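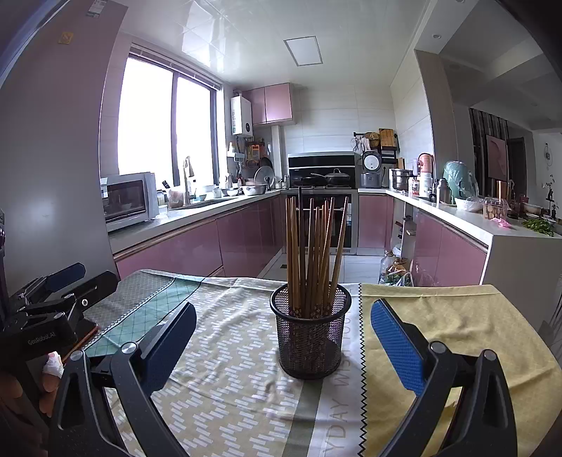 Flakance Kitchen Set: Data Card and README

Flakance is a small manipulation dataset recorded by a student robotics club with hand-held grippers. It was collected as coursework for the club's tabletop stream and is maintained by Trí Hà. This file covers release 2. Release 1 used a different directory layout and should not be mixed with it.

Contents

episodes/ one folder per recorded episode
splits/ train and held-out lists, plain text
meta/tasks.csv task codes and the instruction given to the operator
meta/exclusions.csv episode IDs withdrawn after review, with a reason code
tools/ loader, checker and playback scripts

The release has 895 episodes. The training list holds 695 and the held-out list holds 200. Episodes that share a table layout are kept on the same side of the split.

Task codes

CH: chopsticks and holder. Remove, insert or move single sticks, or shift the whole holder. Operators may approach from any side of the table.
CL: cloth. Fold, unfold, flatten or drag.
MX: mixed. One CL action followed by one CH action, in either order, recorded without stopping.

CH accounts for 323 episodes. CL and MX are listed separately in tasks.csv. An episode has exactly one code. Where an operator departed from the instruction, the code was changed to match what was done and the original instruction was moved to the notes column.

Recording setup

Episodes were recorded at a dining table beside a domestic kitchen. Two grippers are used, one per hand, each with its own camera. Streams are stored as left and right. The labels refer to the operator's hand and do not change if the grippers cross.

Lighting is whatever the room provides, so exposure varies between episodes and occasionally within one. Bright window areas may be clipped. The background was not standardized. Cookware, groceries and small appliances stay where the household left them, and their position is not annotated.
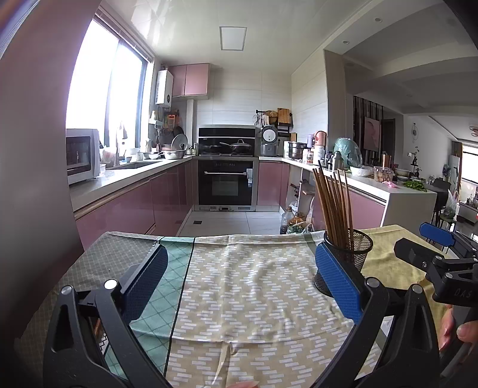 Figure 2. Open gripper over the folded cloth, with the chopstick holder behind the right finger.

Folded cloth is harder to label than we had planned for. A fold is marked complete when both fingers have released and the fabric has stopped moving. The first pass used release alone and gave inconsistent end times between annotators, so all CL and MX episodes were relabelled in September. The old labels are not distributed.

Annotation

Each episode folder contains events.csv with the columns time, side, event and confidence. Events are approach, close, lift, place, release and abort. Time is in seconds from the first frame of the left stream. Confidence is high or low, with low used where the contact point is hidden by the gripper or by the object being handled. Do not treat low-confidence rows as errors. They were reviewed and kept.

Annotation was done in Mindeo, the club's in-house labelling tool, and exported with the script in tools/. Stream alignment was done in Tresteck. Neither program is needed to read the release.

Loading

1. Unpack the archive to a local disk. Network drives work but playback will stutter.
2. Run the checker from the top-level folder. It compares file sizes with the manifest and prints any mismatch.
3. Pass a split file to the loader. Without one it reads every episode, including the held-out set.
4. Set the side option to left, right or both. The default is both.

Known issues

Printed lettering and repeating patterns on the tablecloth can be picked up by feature trackers as stable landmarks. The cloth moves, so pose estimates that rely on it will drift.

Thin objects are often lost at low resolution. Work from the original frames for CH.

Some episodes show the other operator hand or part of a forearm. Faces are not intended to appear. Report any that do and the episode will be withdrawn.

The abort event is under-represented. Club members tended to stop and restart after a dropped stick, and early restarts were discarded before we changed the procedure.

Use

Coursework, club projects and non-commercial research are permitted with attribution to the Flakance maintainers. Redistribution of modified labels is allowed if the folder is renamed. The baseline model, Âu, is kept in a separate repository and has its own licence.

Corrections go to the issue tracker. Include the episode ID, the side and the time of the row in question.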